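Lamora Travel is looking for a second airport and arrivals writer

Do you go to the airport early because you like it there? Do you pick the window seat over the wing and then spend the whole flight trying to work out which river that is? Then please read on, we would love to hear from you.

We are a small travel website, run from two rooms above a bakery in Titwood, and for years our guides to airports, ferry ports and the first few hours in a new town have been written almost entirely by Antonina Lysenko. She has 55 of them to her name, and readers write in from all over to thank her (and now and then to argue about the best bus). There are simply more places than one person can get to, so we are adding a part-time writer for 14 hours a week, starting in August.

You would write two guides a month, keep the older ones up to date, and answer readers' letters with Daryna Levchenko, who edits the site and is very kind about commas. You would also help with our packing pages, which are far more popular than we ever expected! 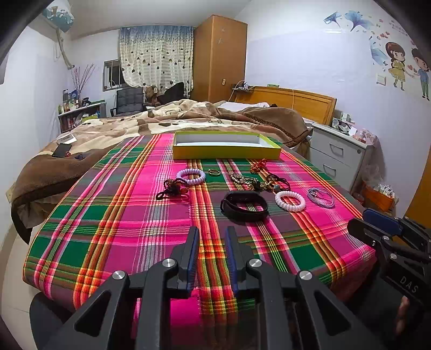
Bracelets, hair ties and the yellow box

You don't need a journalism degree. We would like to see clear, friendly writing, a bit of patience with timetables, and a willingness to ring up an airport and ask where the left luggage has moved to. A second language is a lovely extra. You will need a valid passport and to be happy travelling alone for up to seven nights at a stretch.
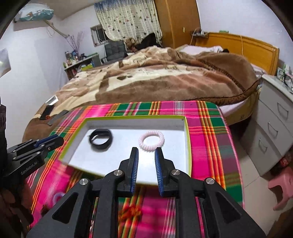 Pay is £1,669 a month before tax, with fares and rooms booked and paid for by us, so you will never be left waiting on a claim. Most of the writing can be done at home, though we do like everybody in Titwood on a Tuesday, when Demyd cooks lunch.

To apply, send a short letter and one page about any arrival you remember well, by air, sea or rail, good or dreadful. Post it or drop it in to Yevhen Mykhailiuk at the Titwood office by Thu 8 June. We read every letter properly and will reply to each of you, whichever way it goes.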